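Notebook, display room / stock, December
Entry 58

Started 2 pm, later than I wanted. Gilberto had the key.

Job for today: get the yellow shelving sorted before the Truvon people come to look at it. Nelly wants everything off, wiped, back on in an order someone else can follow. Also the bins on the floor need going through, stuff has been dropped in there all month.

Shelves first. Yellow paint holding up better than I thought. Wiped with the mild cleaner (Hineck, the blue bottle, NOT the spray, the spray leaves streaks on gloss and you see every one under those lights). Two passes on the front edges, they show every fingerprint. Dust collects in the seams where the panels meet, cloth won't get in there, used an old toothbrush. Need a better brush. Ask Sánchez if they still sell the narrow ones.

Seam on the upper tier looked open to me. Got a feeler gauge under it, 0.3 at the front and nothing at the back, so it's the panel lifting and not the frame. Tightened from underneath. Gilberto says leave it alone now. Fine.

Layout, second try. First try had the black pieces up top and it looked like a row of holes from the door. So:
- silver canisters go up on the top shelf, spaced out, same gap between each
- black shoe-shaped pieces on the tier under that, one row, all pointing the same way
- soft things wherever is left, to be decided
- bottom tier stays clear till Nelly has picked

Gaps: I used a 40 cm stick between canister centers. Write this down becuase last time we did it by eye and it took three goes. For the black pieces just line up the back edges and the rest follows.

Bins. Big light gray one with the rounded rim stays next to the yellow panel, on the carpet. The molded black shells live in there. Do not stack them nose down inside each other, they scuff on the raised part and it won't buff out. Flat carton underneath is fine as padding. The cartons can go once somebody has checked the labels, one has the SF print on top and I don't know if it's a return or a delivery. Order ref 1627 is the only one open with us so maybe that. Checking with Famo tomorow.

Shells wiped with dry cloth only. They pick up a bluish shine from the lights, thought it was residue, rubbed at it like an idiot for a while.

Carpet: vacuum WITH the stripe. Went across it first and it looked worse.

Stopped for coffee, back at it, finished the top tiers, swept under the front leg. Found a washer there, taped on this page. No idea what it's off.

Shelf and bin: 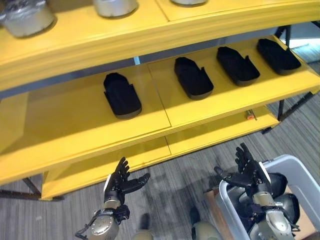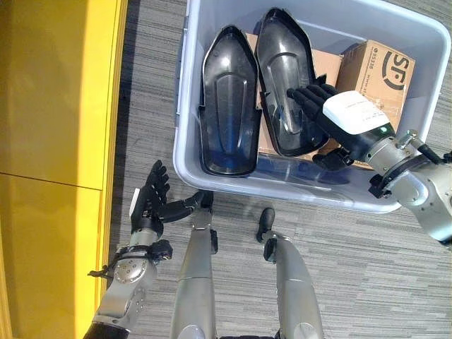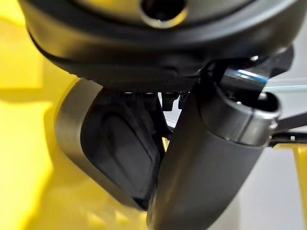
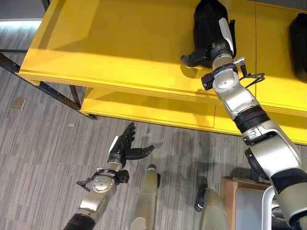
Still to do

- labels for the tiers. Gilberto has the printer. Small ones, on the underside of the lip and not on the front
- carton with SF print, see above
- decide on the black soft item on the upper shelf, fold it or hang it. Nelly says fold
- touch-up paint, check if the tin is still any good
- narrow brush
- second cloth for the blue bottle, the first one is done for
- tell whoever opens up that the stick stays BEHIND the door

Nelly back in at 4, will look at the spacing then. If she moves the canisters again the measurment above needs changing.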